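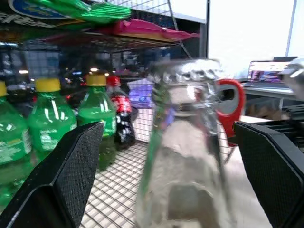 Clear glass with a crimped cap, next to the green bottles and a small cola. Drinks section, Mundivstead store.

Progress report to the Briem Fund
Mundivstead Village Store: the drinks section
Prepared by Lefteris Manolakis, store manager
19 April 2026

Dear friends at Briem,

I promised you a report once the shelves were up and in daily use, and I am glad to say that they are. We have now been trading from the new drinks section for seven weeks, long enough to have made a few mistakes and put most of them right. I will try to keep this in order, although anyone who has stood at our counter knows that I tend to wander.

What the grant was for

When you came to see us last fall, the drinks were sold out of the cardboard trays they arrived in, stacked along the wall by the back door. People had to bend down and tear the plastic to get one bottle out, and our older customers would mostly ask whoever was at the register to do it for them. We asked you for two units of wire shelving, the labels and price rails to go with them, and a little money toward widening what we carry.

The shelving came from Wultis. They were the middle quote of the ones I sent you, and I am still happy we went with them. The delivery was late, and one box had the wrong feet in it, but they drove out with the right ones and stayed to help us level everything on our floor, which slopes toward the street and always has.

How the shelves are laid out

We spent more evenings on this than I would like to admit. My first plan was to sort by price, and it looked very tidy and was no use at all, because people kept walking past what they had come in for. We then tried sorting by size. Now we sort by what the drink is, with the same kind set one behind another in a row, so that a customer takes the front bottle and the next is right there behind it. The green bottles with the yellow caps are a good example of how this looks when it works. You can spot them from the door, and I have had children sent in for "the green one" who needed no more directions than that.

The small colas went next to them after some argument. I wanted them closer to the register. My daughter, who works Saturdays, said that would only make a knot of people there at lunchtime, and she was right, so beside the green bottles they stay.

Glass has been the harder question. The clear bottles with the crimped metal caps are what a good many of our regulars remember and ask for, and I very much wanted them back in the store. A glass bottle on a wire shelf needs more care than a plastic one, though. The narrower ones want to lean if the base lands badly across the wires, and you hear it when two of them touch. We have settled on keeping them at a height where nobody has to stretch, and leaving a finger's width between one and the next. It costs us some room. We also tied a bottle opener to the counter with a string, and it has been borrowed so often that the string has been replaced already.

Ordering and deliveries

Most of our drinks come through Tivemberg, who bring them on Tuesdays. Before the shelves went in, I ordered by looking at the pile and guessing. Now whoever closes up walks the section with a pencil and writes down what has a gap, and the order goes in from that sheet. We run out less, and there is a good deal less in the back room gathering dust. The ginger drinks are the exception. I ordered far too many in the first week out of pure enthusiasm, and we are still working through them (please do take one when you visit!).

The other change is that new stock goes in at the back of the row and the older bottles are pulled forward. I know every store in the world does this. We could not do it with trays on the floor, and it has taken a little while for it to become a habit with all of us.

Money

The shelving, the feet, the price rails and the first wider order are all paid for, and the receipts are in the envelope with the signed copy of this report. There is $150 of the grant left. With your agreement I would like to spend it on divider strips for the glass row, so that the bottles keep their places without our having to nudge them back every evening. If you would prefer that it be returned, just let me know and I will send it straight away.

What has not gone well

The labels. We bought the paper kind to save money, and they curl. Some have fallen through the wires, and I have found prices under the bottom shelf that I had been hunting for all week. We will print them again on card.

I had also told you we would have a returns crate for empty glass by now. The crate is here, but I have not yet agreed with Tivemberg on who collects it or how often. Their driver has asked his office twice on our behalf. I hope to have an answer in May.

Next steps

The divider strips, if you agree to them. New labels on card. The returns crate, as above. I would also like to give over part of one shelf to juice from the orchards up the road, and I have asked them for prices by the bottle and by the case.

You would be very welcome to come by any weekday after ten, when the bread rush is over and I can make you a proper coffee.

With warm thanks from all of us at the store,

Lefteris Manolakis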